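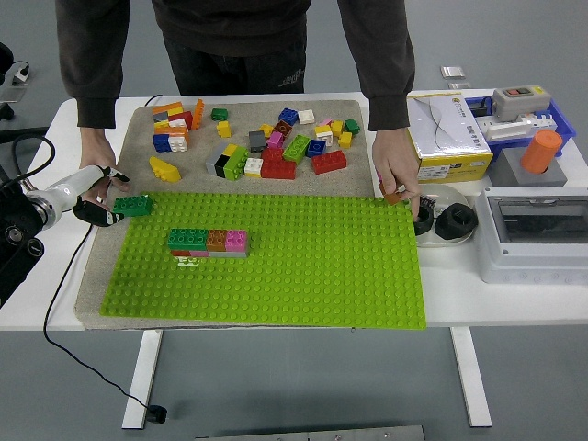
**pagefoxed** wrote:

Do I need to read the Eide books in order, or can I start with *The Toltport Changeling*?

**Maj-Britt Ekström** wrote:

Start with the first one, *Salt Crown*. *Changeling* is book three and gives away who the selkie king is on page 12.

**gorsewife** wrote:

Disagree. I began with book three and had a lovely time. *Salt Crown* is 500 pages and the first 200 are people being sad in boats.

**Maj-Britt Ekström** wrote:

The boats matter later.

**gorsewife** wrote:

One boat matters later.

**tam_o_prostham** wrote:

If you skip *Salt Crown* you miss Jerirard before he goes all noble and starts sighing at windows. He used to be rude to horses. Best character in it.

**pagefoxed** wrote:

Is there much romance? My sister lent me a fae series in April and I had to read most of it with the cover folded back on the bus.

**gorsewife** wrote:

One kiss in book two, interrupted by a flood. Book three makes up for it. Take a bag for the bus.

**Maj-Britt Ekström** wrote:

The flood is a metaphor.

**tam_o_prostham** wrote:

It drowned 2384 goblins, Maj-Britt.

**pagefoxed** wrote:

Right, I've ordered *Salt Crown*. If I'm still in a boat at page 200 I'm jumping to three.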